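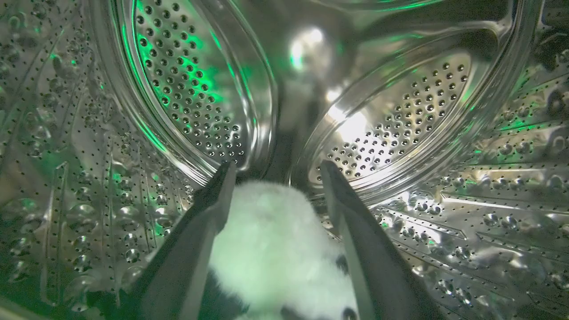

The student automation club at Cendmont began its spring project with household laundry, and the work has proved more demanding than the members expected. A washing machine drum is an awkward place for a two-finger gripper. Its polished, dimpled walls throw light back from every side, and something soft and furry, held between the fingers, hides much of its own outline.

Members have set a target of 100 logged attempts before the Skarnwood meet. Each attempt is entered by hand in the club notebook.

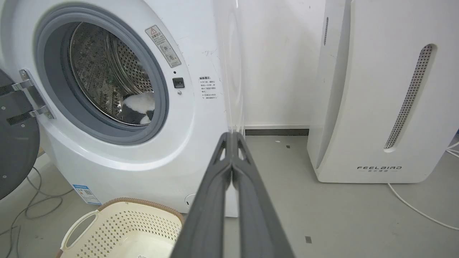

The washing machine with its door open, and the laundry basket beside it.

A second group is responsible for the basket. They keep a separate page of notes on its position on the floor, and have asked that it not be moved between sessions without an entry. 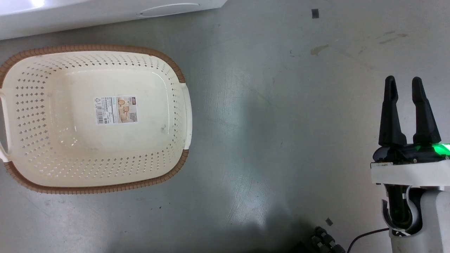

Huia Tapsell

I have advised the club since October, and I remain impressed by the patience of the newer members. Orozco, our scheduling program, allows each pair 30 minutes at the arm.
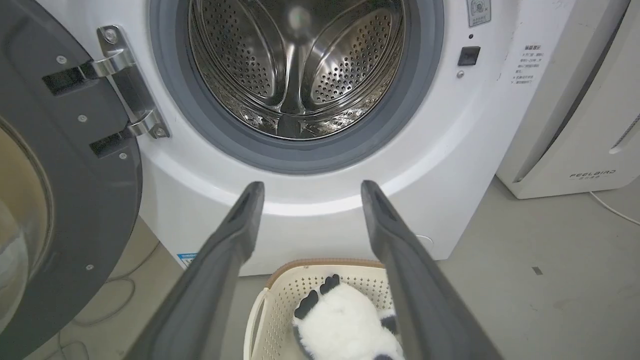

2 min read

The plush panda has become the preferred test item among the younger students. Towels will follow next month.

Posted 18 February 2018 by Huia Tapsell
55 shares | 2 comments

prasinitz_parent
My daughter speaks of little else at dinner. Will families be permitted to attend the meet?

R. in Skarnwood
Please publish the notebook pages when they are complete. Our club is considering a similar project.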